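The Password Drawer

My aunt Josée Wong kept every password she ever made on recipe cards, and when she moved to the coast she left them all to me. I mean it, she said it on the phone like she was leaving me pearls. "Kirsten, the drawer is yours." Then she hung up to go swimming.

So on Monday I sat down at her kitchen table with a pot of tea and 25 cards bundled in a rubber band, and I started closing accounts. I fix computers for a living, over at Gill, and people think that means I'm good at this stuff. I'm good at screws! Passwords make me sweat like anybody else.

The first few were easy. A knitting forum, a seed catalog, a place that sold only left-handed scissors. Then I got to a card that said Pora, in purple ink, and under it the word "dumpling" and the number 2286.

I knew Pora. Everybody on our street had been on Pora for a while, back when it was the place to swap furniture and complain about parking. I typed it all in, and the site told me, very politely, that somebody had signed in to the account that morning from Kundwood.

My aunt has never been to Kundwood. I called her anyway.

"Is it a nice person?" she asked.

"That isn't how we decide, Auntie."

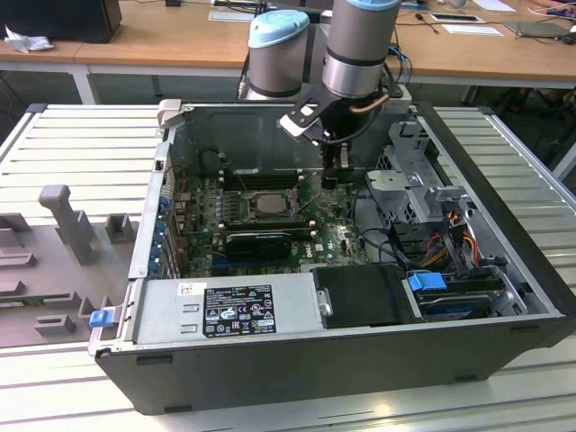
I took the card to work with me, tucked in my shirt pocket, and told Mwangi Ondieki the whole story before I'd even put my bag down. He's the careful one. He changes his own passwords every season and he won't say the name of his bank out loud. I had a Dell lying on its side on my bench, side panel off, the processor showing with no cooler on it, and I talked to him across it while he read the card front and back. "Dumpling," he said. "Did she use dumpling anywhere else?"

I hadn't thought to look. At lunch I went through the rest of the bundle in the car. Dumpling was on 14 of them.

I changed every one. It took me until dark, and my new passwords were so long and ugly that I had to eat a sleeve of crackers just to get through the typing. Pora I saved for last, and I'll admit I peeked at the messages before I locked it.

Whoever it was hadn't stolen a thing. They'd been answering my aunt's mail! A woman named Audrey-Anne Ouellet had written to ask about a blue armchair, and the stranger had told her, so sorry, the chair was gone, but had she tried turning the cushions on the one she had? She had. She'd written back to say thank you, it was much better.

I read that twice. Then I changed the password, signed out all the other devices, and called my aunt.

"Well?" she said. "Was it a nice person?"

I told her the tea in her cupboard was stale and I'd bring her some new.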